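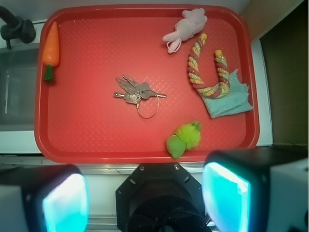
Home Forums New Posts Members Search Log in

Rekey or replace all the locks after closing?

Rahel Frei
We close on a house in Drorden in December and I'm trying to sort out the locks ahead of time. There is a front door, a back door, a side door into the garage, and a door from the garage to the kitchen. All of them have deadbolts except the last one. The seller says everything works on the same key, but when we did the walkthrough the agent had to try a different one on the side door.

I called a locksmith and got $151 to rekey everything to one key, trip included. New deadbolts and knobs from the hardware store would be $297 for the set I was looking at, and I would put them in myself. Is there a reason to pay for the new ones?

Kedir Bogale
Rekey. The price is fair and it's done in under an hour. A locksmith changes the pins, the old keys stop working, and you keep hardware that already fits the doors. New locks on old doors can turn into chiseling out the strike plate and filling old screw holes.

Ask him to look at the strike plates while he's there. Ours had short screws that only went into the trim. He put in 3-inch ones and didn't charge for it.

zalusier_dan
I'd go the other way. If the deadbolts are original to the house they may be worn out, and you'll be paying for a locksmith again in a few years. I rekeyed a back door lock and the cylinder started sticking the next winter. Ended up buying the new one anyway.

How old is the house?

Rahel Frei
Built in the seventies, but the front lock looks newer than that. The side door one is stiff. You have to pull the door toward you to get the bolt to throw.

Kedir Bogale
Pulling the door to get it to lock is usually alignment. The door has sagged or the strike is a little off. A new lock will do the same thing in the same door. Tighten the top hinge first and see if it changes.

Rahel Frei
OK, I'll try the hinge. We get one more visit before closing and I'll bring a screwdriver if the seller doesn't mind. I also need to ask which key goes to what. There is a shed too, with a padlock, and I forgot to ask about it. 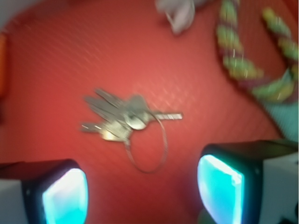
Desta Endale
Check whether all the locks are the same brand before you agree to the price. Different brands often use different keyways, and then one key can't work in all of them without swapping a cylinder. Mine quoted low on the phone and then added $50 at the house for the odd one. I should have sent him the brand names first.

zalusier_dan
Same brand is a good point. That alone might close most of the gap between your two prices. I still say replace the stiff one, at least.

Jarosław Kaczorowski
Don't forget the garage door opener. We did all the locks and went nearly a year before it occurred to us that the previous owners could still have a remote. Clear the memory on the opener and program your own remotes again. Same with the keypad code if there is one.

Kedir Bogale
Agree on the opener. Agree to disagree on the side door – hinge first, then spend money.

Rahel Frei
Thanks all. I'll get the brand names at the visit and call him back with them. Going with rekey for now and I'll decide on the side door after I've looked at the hinge.

Contact us Copyright Dramel Home Forums Back to top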